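Halar Floor Oil for Dark Wood, 2 liter can

Care oil for plank floors in rooms where people live and sit on the floor 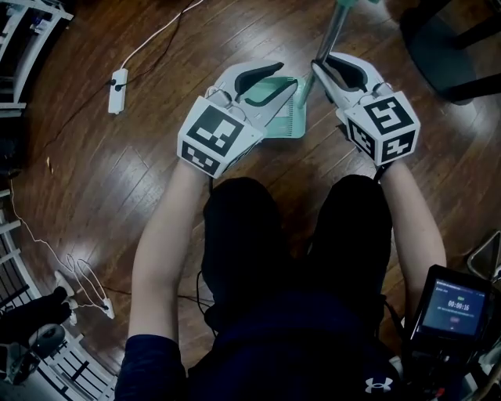
What the product does

Halar is a plant-based oil for wooden floors with brown and dark brown tones. It goes inside the wood and leaves a low shine. Small scratches from chairs become less visible, but deep ones must be sanded first.

How to use it

Clean the floor and let it dry one night. Shake the can well. Put a thin layer with a cotton cloth, always in the direction of the planks. After 4 hours you wipe the rest away and put the second layer. Please do not walk on the floor with shoes until the next day.

Do not use Halar on floors with lacquer. If you are not sure what you have, put a drop of water in a corner and write us what happened with it.

Details

Content: 2 liters
Color: Walnut or Smoked
Item number: 216
Price: 41 dollars, cloth included
Maker: Trunum

Used cloths can catch fire by themselves. Put them in water before you throw them away.

Questions

Suryani Lau answers all messages about floor oil. For the Mirketti soap, which we advise for the weekly cleaning, please see its own page. The Smoked color is again in stock from Tuesday, July 22, 2025.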